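Doorbell chime hums but won't strike after I changed the button

Posted in Home Repair / Electrical
14 comments | 3 shares

Bushra Memon

We bought a 1968-ish ranch house in Fallton last fall and the doorbell worked fine until this September. It is a plain two-note chime in the hallway, the kind with two metal bars and a plunger that hits them. The name on the cover is Vasiliu. There is no model number that I can find.

The old button by the front door got stuck in during a storm and I didn't notice until the next morning. The chime was humming. I took the button off, separated the wires, and the humming quit. Then I put in a new lighted button from Judham. Now when I press it I get one weak thunk and a hum, and sometimes only the hum. With nobody pressing it I also hear a faint buzz if I put my ear to the cover.

Things I have tried:
Vacuumed the dust out of the chime box.
Checked that the screws marked Front and Trans are tight.
Swapped the two wires at the button (no change).

I have a cheap multimeter and can follow directions. The transformer is in the basement next to the panel and I would like to leave it alone if I can. Is the chime shot, or is it the button? A new chime is not that expensive, but the hole in the plaster behind this one is an odd shape and I would have to patch and paint.
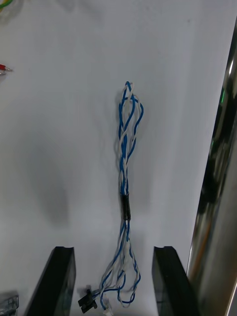
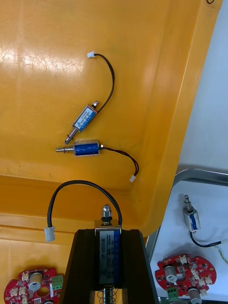 Blue and white wires in the first, two small push-pull solenoids in the second.
FALLTON, Wednesday, November 7, 2018

Thanks in advance. I will check back after work.

2 comments on this post

hallway_ed

The chime is probably fine. The lighted button is your faint buzz. A lighted button lets a little current through all the time so the lamp can glow, and that current goes through the coil in the chime. Most chimes ignore it. An old one with a sticky plunger will buzz.

I would do it in this order.

1. Turn off the breaker for the transformer. The doorbell side is low voltage but the other side of the transformer is house current, and you may end up working near it.

2. Take the cover off the chime and push each plunger with a finger. It should slide in easily and the spring should bring it straight back. If it drags, clean it with a cotton swab and rubbing alcohol. Do not oil it. Oil feels great for a month and then it holds dust and you are back where you started. People put sewing machine oil in these for years, and I have scraped out plenty of the brown gum it leaves.

3. Breaker back on. Take the button off the wall and touch the two bare wires together for a second. If you get a good loud ding, the chime and transformer are okay and the button is bad or the wrong kind. If you get the same weak thunk, keep going.

4. Set the meter to AC volts and measure across Front and Trans at the chime with nobody on the button. Then have somebody hold the button and watch the reading on the two transformer screws. It will sag a bit. If it falls to half, the transformer is tired.

A button that stays stuck all night can cook a coil. Those coils are meant to be on for a second or so. With the power off, take one wire off the chime and measure the ohms from Front to Trans. I don't know the right number for yours. If the Rear coil was never used, compare the two. A big difference, or an open reading, means the front coil is hurt. On some two-note units the front and rear coils are not the same size, so take that with a grain of salt.

If the front coil is bad and you have no back doorbell, you can move the front wire to Rear. You will get one note instead of two, but you keep the cover and skip the plaster work.

porchlight60

Just replace it. I paid 30 dollars for a Vostance wireless and it took me ten minutes. Goes 100 feet easy. Life is too short for old doorbells.

Bushra Memon (original poster)

The plunger was dragging. I cleaned it with alcohol and it moves freely now. Touching the wires together gives two good notes. With the lighted button back on I still get the buzz, so I am going to get a plain button this weekend. The transformer reading hardly moved. I did not get to the ohms part.

hallway_ed

Good. Get the plain one with screw terminals on the back. If your wires are short, don't pull hard on them, the insulation in a house that age can be brittle right where it comes out of the siding.

5 comments | Share | Report

Back to top | Contact | Copyright 2018, all posts belong to their authors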